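Print this article | E-mail to a colleague
Reading time: 4 min

FROM THE SOFTWARE GROUP

Kadham planner: what is new in the November release

Since the spring our small group at Putunus has worked on one question that sounds easy: in which order, and by which edge, should an arm pick up cups and bowls and put them on each other? The planner that answers it is called Kadham. In this item I would like to tell the readers from the other groups what has changed in it, and what is still not good.

The old version made a complete plan at the start. It looked at the table one time, chose an order, and then the arm followed the list until the end. With boxes this was fine. With plastic tableware it was a weak method, because every piece that is put down lands a little differently from the plan, and the small differences add up. A cup that stands off center in a bowl moves everything that comes on top of it.

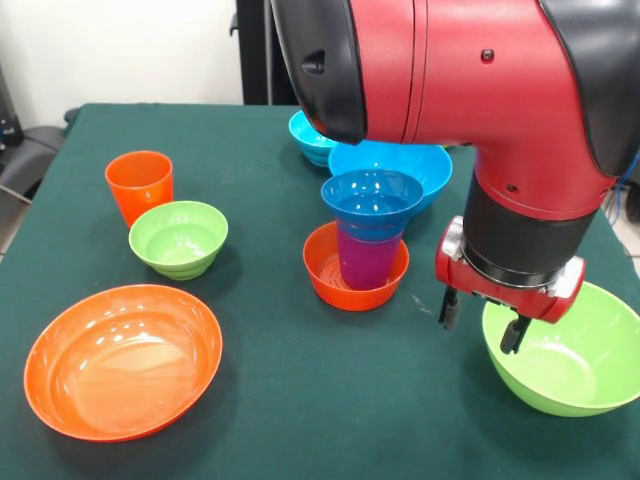
Cups and bowls on the green cloth, with the gripper over the rim of the large lime-green bowl.

In the new version the plan is made again after each placement. Kadham asks the perception module, Triệu, for a fresh estimate of all the objects, throws away the rest of the old plan, and searches again from the present state. We were afraid that this would be too slow. To keep it short, the search now looks at no more than 12 candidate grasps for each object, and it sorts them first by how much free space the two fingers have on both sides of the rim. Candidates which would bring the wrist close to a neighboring object go to the end of the list.

Triệu has also received some work. Before, it fitted a full model to each object, and it was confused when one bowl stood inside or behind another. Now it looks first for the rim, which is an ellipse in the camera view, and only after this it tries to guess the body. For grasping, the rim is what we need most. The new rim detector was trained on 3,000 labeled views, all labeled by our own group, and I want to thank everybody who gave their afternoons to this rather boring task.

The second big change is the stability check. For each possible next piece the planner computes where the common center of mass would be, and compares it with the area that supports it at every level of the stack. If at one level the margin is under 7 millimeters, the piece is refused and another one is tried. A wide bowl over a narrow cup is allowed, but the planner must pay for it with a higher cost, so it does this only when the order in the task file demands it.
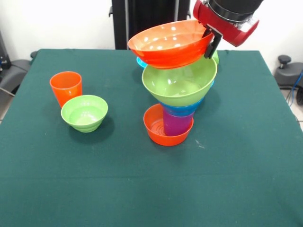

Does the planner always put the widest piece at the bottom?
It follows the order in the task file first, and uses width only to choose between pieces when the file leaves the order open.

The controller needed less change than I expected. We lowered the speed for the last part of the downward move, and we added a small wait before the fingers open, so the force reading has time to settle. This wait is a parameter called settle_time in the config file. Please do not set it to zero to win some seconds. The release step then begins while the arm still pushes on the stack, and the log is very hard to understand later.

Speaking of logs, there is now one viewer for everything. It is called Vultard and it puts the planner decisions, the object estimates and the joint data on one time line. You can click on any decision and see which candidates were refused, and for which reason.

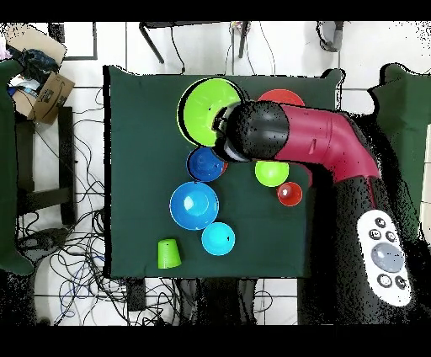
I use it mostly for the refused grasps, because there the mistakes of the cost function are easy to find. In the first week it showed us that we counted the thickness of the fingers two times, and for this reason many good grasps near the table were never tried. The correction was one line.

Some things are still open:

- Objects that are upside down are found by Triệu, but Kadham has no action to turn them over. For now it treats them as obstacles.
- Shiny surfaces give false rims when the light is strong. A filter is in the test branch.
- When two bowls have the same color and touch each other, the estimate sometimes jumps from one to the other between two views.
- The replay function in Vultard does not open logs from the old release. A converter will come, but I can not promise the month.

If you want to try the new version, take the release branch and read the notes on the config file first, as three parameters have new names. Old task files work without changes. Questions are welcome in the group channel, or you can come by on Friday after 10, when we go through the logs of the week together.

Print this article | E-mail to a colleague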